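# Tomato soup in the slow months

10 Feb 2020

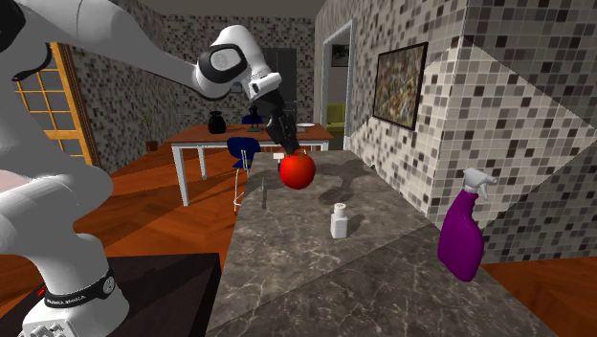 I've been making the same soup since the middle of January, and I think I've finally stopped fiddling with it, so I promised my sister I would write it down before I forget what I did. It started with a craving for something red and warm after a long run of potatoes and cabbage (I love cabbage, but there are limits!). Winter tomatoes get a bad name, and mostly they earn it. Still, a glossy one, red all over with that little dark patch where the stem goes, sitting on a gray marble countertop, is enough to make me want to turn the oven on, whatever the calendar says.

My old neighbor Levente Boros taught me to roast them first. He'd halve them, salt them more than seemed sensible, and leave them in a low oven while he did his crossword. I use 1000 grams, which fills my big Norkon pan with a bit of crowding, and I tuck in an onion cut in wedges and as many garlic cloves as I feel like peeling that day. An hour and a half is good. Two hours is better, if you can stand the smell drifting through the house without opening the oven door every ten minutes — I can't.

After that everything goes into a pot with some broth and a spoonful of the sweet paprika from Pintér, the little shop by the post office that always has the radio on too loud. I used to add cream. Lately I stir in a handful of cooked rice instead and blend it all together, and it comes out thick and soft and keeps well in the fridge until lunch the next day, when I like it even more.

My sister wants to know about basil. I say leave it for summer and use a bit of dried thyme, but she will do what she likes, as she has since we were small. Next week I'm going to try it with a roasted red pepper thrown in, and some of the rye bread I keep in the freezer for toast.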